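Category: Home and Domestic Studies / Textile Care

3.2 Folding and the place where it is done

In the first part of the study we asked about washing and drying only. During the interviews, however, many participants began to speak about folding without being asked, and some of them spoke about it longer than about the washing itself. For this reason we added a second set of questions in April, and the present section reports the answers to them. In total 153 households from Odera and Jiltetti answered both sets.

The first result concerns large flat items, which in our form were bed sheets, tablecloths and curtains. Participants described these as the most tiring part of the laundry day. A shirt can be folded on the knee or against the chest, but a sheet needs a surface, or a second person, or both. Where two adults lived in the home, the sheet was usually folded in the air, each person holding two corners and walking towards the other. Where only one adult did the work, the bed was the most common surface, and the table came after it. Several participants from Jiltetti told us that they use the floor with a clean mat, and that they would not like a guest to see it.

The second result concerns the table. Mwakalinga, in her earlier notes on the Ninton housing blocks, had supposed that the size of the table decides if it will be used for folding. Our answers support this only in part. Participants with quite small tables also used them, provided that the edge was smooth and the cloth did not catch on it. A table with a rough or broken edge was avoided even when it was large. The matter of the uncovered border was also mentioned: when a strip of the table stays free on the near side, the person can see if the hem lies parallel to it, and the first fold becomes straighter (Figure 2).

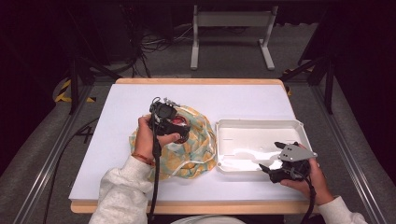
Figure 2. Large white sheet laid on a rectangular table, with a strip of light wood left uncovered along the near edge and the far edge.

The third result is about order. We had expected that most people would begin with the long side, as the care leaflets recommend. In the answers both ways were present, and the choice seemed to depend on who had taught the participant. Those who learned from a mother or an aunt kept her order exactly and could often name it as hers. Those who learned in a hotel or a hospital laundry began with the long side almost always, and they were also more strict about the final size, which had to agree with the shelf.

Ironing changes this picture to some degree. In homes where sheets are ironed, the fold is made during the ironing and the table is already covered with a blanket, so the edge cannot serve as a guide. Rweyemamu suggested that these homes should be treated as a separate group. We agree with him, and they are left out of the comparison in Section 3.3.

It should be said that all answers were given from memory. We did not measure the time of folding, and the word "tiring" was used by participants in different senses, for the arms, for the back, and sometimes for the patience.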